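July 30, 2024

Off-ice testing, second block. Body weight unchanged from June. Grip strength up on the left, flat on the right. Patricio ran the bike protocol again and kept the resistance where it was, so the numbers can be compared directly. Peak held for 30 seconds, then the usual drop. Recovery heart rate came down faster than last month.

Ice at Tromel from the early slot. Worked on post integration with Leire shooting from below the goal line. Reverse-VH on the blocker side is still late. The skate reaches the post before the hip has rotated, which leaves a gap above the pad. Dougal wants the push started from the inside edge with the head turned first. Did 40 repetitions that way. The last set was better than the first, though legs were heavy by then and I would not read much into it.

Total shots for the week: 252. Rebounds into the slot remain the main problem, mostly on low shots to the glove side. Changed the stick angle by a small amount and the puck went to the corner more often. Will keep that.

New pads from Furkadow are 1 inch taller than the old pair. Five-hole closes sooner but the knee lands off the block. Loosened the calf strap one hole. 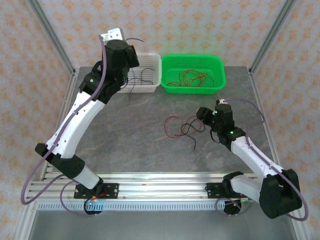 Knee landing improved after the strap change, so the toe ties stay as they are for now. Amparo sent the preseason schedule: 7 games, first one away at Urquijo. Iñaki is expected to start that one and I get the second, against Burneneo. Skates to be sharpened before the next session, same hollow.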